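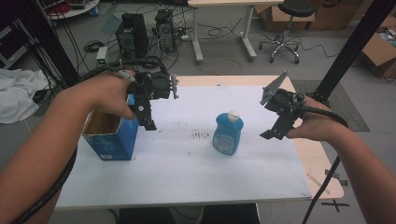
Blue cardboard box, printed label panel on the front, top flaps torn away.

# Gralen 3402 Tuck-Top Carton

Small retail carton for parts, soap, tea, candles, bulbs, whatever you sell that fits in one hand. Ships flat. Folds up by hand, no tape on the bottom if the load is light. Stock number 3402, same carton as last year, new flute, slightly stiffer. Old 3402 stock is gone so please stop asking for it, we don't have a secret shelf.

**Sold in packs of 100 or cases of 1000.** No singles. Samples are a different thing, see further down.

## What you get

- Cartons, flat, banded in bundles
- Crash-lock bottom - push the two long sides together and it snaps
- Tuck top with two dust flaps
- Brown inside on all colors
- Blank front, label or print is up to you

Colors: plain brown, white, blue, green. Red is coming back in July, maybe. We had trouble with the last batch of red, it rubbed off on light colored product, so we're not selling any till the mill sorts it out.

## Load

Good for 5 lb, spread out flat on the bottom. A single heavy lump in one corner is another matter (brass fittings, looking at you). If it's dense, tape the bottom or go up to the Cadex, which has double wall and a proper glued base. Cadex costs more and takes up more shelf space. Most people don't need it.

Stacking on a pallet is fine. Stacking in a damp garage, no. The board takes up water and goes soft and you won't notice till the bottom row sags.

## Folding

Takes a minute to learn. Pacita Macapagal in our packing room does them without looking, but she's been at it a long time.

1. Square it up. Press the two opposite corners.
2. Snap the bottom. If it pops back out, you pressed the short sides, try again.
3. Dust flaps in.
4. Fill.
5. Tuck the lid, thumb along the front edge.

Flaps feel tight on the first fold. Crease them backward once and they behave. Don't score with a knife, the outer paper splits and then the flap comes off the first time a customer opens it.

## Labels

Paper labels stick well. Poly labels stick well too but lift at the corners if the box gets cold right after, give them an hour at room temp. The front panel is flat with no seam so you can run a label almost edge to edge. Leave a little gap at the top or the lid will drag on it. 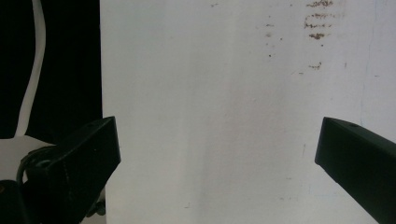 Ink stamps work on the brown and the white. On blue and green a black stamp is hard to read, use a white label. We've tried gold ink. Looked good for a day.

Custom print is done by Zetiteo, not by us. Minimum is one case, you send the art to them directly and they pull the blanks from our stock. Proof comes by email. Please read the proof!! We had a customer approve their own phone number wrong and there's nothing we can do once the plate is made.

## Storage

Keep flat, keep dry, keep out of direct sun. The blue fades first. Leave the bands on untill you need the bundle, loose cartons warp and then the crash-lock gets lazy. If they do warp, put them under something heavy overnight.

Rodents like the glue. Sealed bin if that's your situation.

## Goes with

- **Gill tissue** - white or natural, cut to the 3402 footprint, no trimming
- **Gill paper shred** - fluffs up more than you'd expect, one bag does a lot of boxes
- **Cadex shipper** - holds a neat double row of 3402s with no void fill

The old foam inserts are discontinued. A folded strip of scrap board does the same job.

## Samples

One flat of each color, free, you pay the postage. One set per business. Ask for it on the order form in the notes box, there is no separate sample page anymore. We took it down, people kept ordering samples forty at a time.

## Returns

Unopened bundles only, bands still on. Opened bundles we can't resell. If they came crushed send us a photo of the outer case and the bundle, and keep the case, the carrier sometimes wants to look at it. Miscut or bad glue line, just tell us, we'll send another bundle with your next order or seperately if you're stuck.

Orders in before 2 pm go out same day. Cases go on the truck, packs go by parcel. Pickup at the side door, ring the bell twice.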